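How do I get a musty smell out of stored linens?

grodolis_mom
Hi all! I pulled two boxes of my grandmother's table linens out of the basement in December and they stink. Washed everything on warm with regular detergent, dried it on the line in the garage, and the smell came right back once I folded it. I don't want to bleach anything (some of it has embroidery). Has anybody beaten this?

Emmanuel Owino
Been there! Vinegar soak first, one cup to a gallon of cool water, leave it an hour, then wash with no softener at all. Softener coats the fibers and holds the stink in. And please don't fold anything until it's bone dry, hems included, because hems are sneaky. My garage is damp so I quit drying in there, and that helped more than the vinegar did.

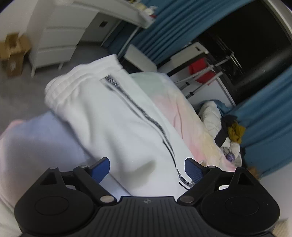

Fabric pinched between the two blue pads.

If you can still smell it after that, put everything out in the sun for an afternoon and flip it halfway. Test a corner of the embroidery with the vinegar before you soak, red thread can bleed. Oh, and toss the cardboard boxes!

witkowska720
baking soda. works every time

Clodholm Kate
Second the thing about the boxes. I rewashed a whole set of napkins and put them back in the same box like a dummy. Cotton pillowcases are great for storage, they breathe.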